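My Mother-in-Law Moved In, and We All Started Saying Grace Again

October 12, 2021 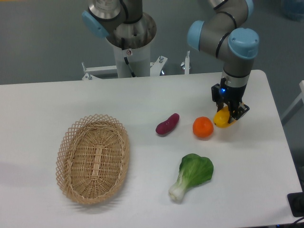 A reader in Kershaw wrote to me after my March column that grief makes you hungry for company and sick of it inside the same hour, and that she wished someone had warned her before the funeral. I taped her note to my bathroom mirror and it's still up there, a little warped from the steam.

So, an update, because so many of you asked! My mother-in-law has been with us in Trilville for seven months now. She lost her husband in the winter, after 56 years of marriage, and she arrived with 2 suitcases, a sewing machine and a prayer book so worn that the cover comes off in your hand.

I grew up in a church family (the kind with potlucks) and let it all slide somewhere in my twenties. Then one night she just bowed her head over the meatloaf and started in, and my teenagers, who can't put their phones down for a fire drill, put them down. I cried into my green beans.

It hasn't all been sweet, mind you. She thinks I fold towels wrong. She plays the radio service at six in the morning, loud, and we had a real door-slammer of a fight over his coats, which I'd offered to drive over to the thrift store in Pina. I thought I was helping. She didn't speak to me until the next afternoon, and then she asked if I'd sit with her while she went through the pockets.

We found a grocery list, some peppermints and a church bulletin with her name doodled in the margin. She kept the bulletin and one coat, the brown one. My son wears it to the bus stop now, sleeves way past his fingers, and she watches him from the kitchen window until the bus comes.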